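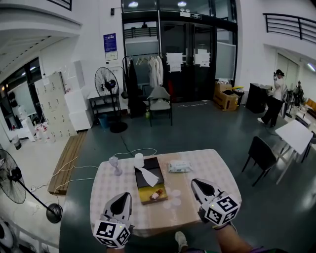 Table 2 with both hand-held grippers, checked cloth on.

Friday, January 29, 2021

Notes from the open day. Writing these up the same evening so that Till Voß has something to work from on Monday, and so that I don't have to remember it all.

Visitors were let in small groups, with a gap between one group and the next. We had 18 on the list and 13 came. Plolar sent the most people, Fröhlich sent fewer than they had promised, and the two from Brilletti stayed longest and asked the best questions. Zitano cancelled in the morning and would like a date in September. I have said yes in principle, but Till has to confirm.

Format was the same for each group. Short talk by the door, then over to the table to watch a demonstration with the hand-held pair, then a turn for anyone who wanted one. The talk was too long with the first group. I dropped the part about the history of the project and went straight to the markers, and it went better from then on.

Table items: black box with the yellow-green part, tissue, small brown bottle, paper cup, stemmed glass, packet of wet wipes, the clear round stickers. The task I gave people was to pick up the tissue, lay it to one side, then pick up the bottle and stand it by the cup. It sounds like nothing. Most visitors went at the tissue from straight above, pinched too much of it and dragged it along. The ones who came in low and from the side got it first time. I started telling people this after the second group, and I am not sure I should have. We learn more from watching them find it out.

The stickers were the hard part, as expected. One visitor from Plolar managed to lift one off the cloth by pushing it up against the edge of the box. Worth trying ourselves. I couldn't do it when I tried later on.

The checked cloth is a nuisance. It slides when somebody leans on the table, and the cardboard along the front edge only helps a bit. Either clip it underneath or go back to the bare top. Till prefers the cloth for variety, so clips.

Questions that came up more than once:

Do both hands have to be held at the same height? No, but keep the marker cubes clear of your sleeves.

How many recordings have we got? I said 358 finished and checked for this table, of which 235 use both hands for the whole task. Those are the figures from the Wednesday list. Someone from Fröhlich wanted to know how long one takes and I gave a vague answer. Should have a proper one ready.

Can it be done left-handed? Yes. I offered to swap the order of the steps and the person who asked said it made no difference. 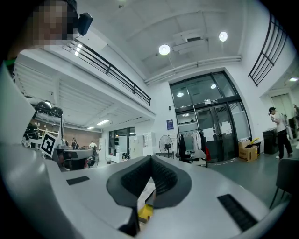
The soft pads came up a lot too. People want to touch them, and I let them, with a wipe down between groups. The ribs on the inside face are what they ask about first. I explained that the shape is meant to give a little around whatever is being held, and passed one round with the cup so they could feel it for themselves. Brilletti asked whether we had tried a smoother face. We have, last year, and went back. I promised to dig out the notes on that and send them. The old pads should be in the second drawer if they haven't been moved.

Noise was a problem. The hall has a high ceiling and sound carries, so with one group listening to the talk and another still at the table I was more or less shouting by noon. Next time one person talks and one person runs the table, and the groups don't overlap.

Coats were fine on the rack by the entrance. Not enough chairs. Two people asked to sit during the talk and we had to carry some across.

Batteries: right hand unit ran from opening until after lunch on one charge, left hand unit needed changing around eleven. Same left unit as before Christmas. I have put tape on it and it should not be used for anything longer than a short session until someone has had a look.

To do:
Clips for the cloth.
Pad notes to Brilletti.
Till to answer Zitano.
Shorten the talk, write down the version that worked.
Time ten runs of the tissue and bottle task so we can quote a number.
Left unit battery.
Try the sticker against the box edge again, both hands.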